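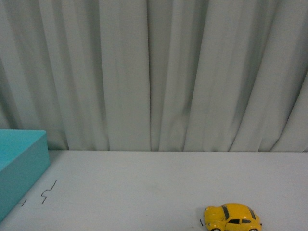 About Parmont

Parmont is a small video game studio in Sestircombe. We make role-playing games for PC and consoles, and we also translate and port older games for other publishers. The studio was set up by Stepan Hrytsenko, who had spent several years as a combat designer and wanted to work on smaller games with a fixed team.

There are nine of us. We share one floor above a print shop, with a meeting room at the back that doubles as the sound room when the street is quiet enough. Most people are in the office from Monday to Wednesday and work where they like for the rest of the week.

What we make

Our first game was Vernska, a turn-based RPG set in a river town over one long winter. It has 47 quests and no random battles. Every fight is placed by hand, and most of them can be avoided if you talk to the right person first. Vernska came out on PC, and the Switch and PS5 versions followed once we had rewritten the inventory screen, which was never comfortable on a controller.

We still patch it. The last update fixed the ferry timetable bug, added a larger text setting and let players remap every button. If you have an old save from before the ferry fix, load it in the town square and wait until morning in the game -- the timetable will correct itself.

We are now working on a second game in the same setting. It has a new cast and a different battle system, and you won't need to have played Vernska to follow it. We haven't announced a release date or a full list of platforms.

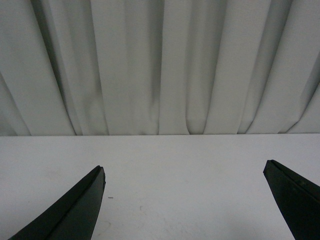
Photo: Parmont

Porting and translation

About half of our income comes from work for other companies. We take on two kinds of job.

Ports: we move finished games to current consoles, including controller support, save handling and the submission paperwork. We prefer to see the source code before we quote. If part of it is missing we can usually still help, but it takes longer and costs more.

Translation: we work from Japanese, Polish and Ukrainian into English. Scripts are translated by one person and edited by another, and both of them play the game. We don't split a main script between several translators.

Our longest-running client is Prokopenko, a publisher of older strategy and adventure games. We have handled the English scripts for its adventure series from the second game onwards.

How we work

We plan in blocks of six weeks. The last week of each block is kept free for bugs, notes and anything that ran over. We don't ask people to work weekends, and when a milestone slips we move the date or cut something.

Test builds go out on Thursday to our player group, which has 700 members. They get a build, a short list of areas to look at and a form. Places open up now and then and are posted in the newsletter. You don't need any experience of testing, but you do need to be happy playing the same two hours more than once.

Streaming and fan work

You can stream and record any of our games and earn money from the videos. There is no form to fill in. Fan art, fan fiction and translations into other languages are fine as long as they are free. If you want to sell something, write to us first. We have said yes to small print runs of up to 2000 copies.

Jobs

We don't have any open roles at the moment. The next one is likely to be an environment artist, to start in September. We read unsolicited applications but can't reply to all of them. Please send a link to your work and leave out the covering letter.

Contact

For support, use the form on the Help page and tell us which platform you are playing on. For ports, translation and press, use the form on the Business page. Review codes are sent out by Stepan, normally within a few working days.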